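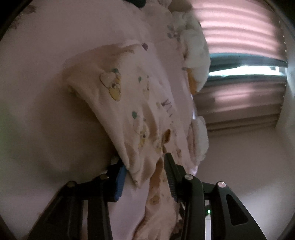

The baby wash has been its own load since March, when my sister Hema moved back in with us and brought her daughter along. I do most of it. Hema works the early shift, my husband Jitendra does the dishes and the trash, and laundry fell to me because I'm the one at home in the mornings. I've had a few people ask how we keep up with it in a house this small, so I'm writing down what we do now.

First, the sorting. I used to throw the baby things in with our towels. The towels won. Everything small came out covered in lint and a couple of thin cotton pieces ended up twisted inside a pillowcase. Now there are two bins in the hall closet. One is for thin cotton: sheets, wraps, little shirts, anything with a print. The other is for the fluffy stuff, meaning blankets and plush towels. They get washed separately but usually hung at the same time, side by side, which saves me a trip.

The thin cotton goes in cold on the short cycle, inside out if it has an inside. The pink things with the bears and hearts on them are the ones I'm most careful with. The baby doesn't care what is printed on anything, but Hema does, and our last set of prints went gray after a winter of hot washes. That was my doing. I had read somewhere that baby laundry needed to be hot every time, so I ran all of it hot, and the elastic gave out on the crib sheets too. These days only the burp cloths and the really bad accidents get hot water.

Detergent: the plain unscented powder, half of what the box says. I tried a liquid for a while and it left the fleecy blankets feeling stiff. An extra rinse helped some. Using less helped more.

Hanging is where I've changed the most. We had a folding rack from Srisuk that a coworker of Jitendra's gave us, and it was fine for adult shirts, but the bars were too close together. Anything thick touched the bar next to it and stayed damp in the fold for two days. I took to leaving every second bar empty and that more or less fixed it. Thin cotton can go closer together. I shake each piece out hard before it goes up, then pull the edges straight with my fingers. It still dries wrinkled. I don't iron it.

Fluffy blankets I turn over once, at lunch. If I forget, the middle is still wet at dinner and I have to bring the whole thing into the bathroom and run the fan. Our dryer works, but it costs money and it's loud, and the baby's room is on the other side of that wall.

Taking it down is a one-piece-at-a-time job at our house. I know people who pull everything off in an armful and fold it on the bed. When I do that it sits on the bed until somebody needs the bed. So I take one piece, check the thick part by pinching it, fold it right there and put it in the basket. Sheets in quarters, wraps in thirds, small clothes in half and then half again. Mairéad next door rolls hers, and she has shown me twice how to do it, but my rolls come undone in the drawer.

The drawer itself is nothing special. It's the bottom one of the old dresser from Norkeldale, the one with the sticky runner. Sheets on the left, wraps on the right, towels in a stack at the back. Blankets don't fit and live on the shelf above the crib with the spare diapers. I would like a second drawer, but the second drawer is full of Jitendra's cables and we have talked about it already.

Things that are too small go into a paper bag on the closet floor. When the bag is full I wash everything in it one last time and pass it on. The last bag went to Burgi, whose grandson is six weeks younger than ours is. She sent back a yellow hat that I had missed had a hole in it. Fair enough.

Next on my list is the stain on the changing pad cover, which has been through three washes and looks the same as it did. Mairéad says to soak it overnight in the powder and then leave it in the sun. I'll try that when we get a dry day – the forecast is rain until the weekend – and put the result in the comments.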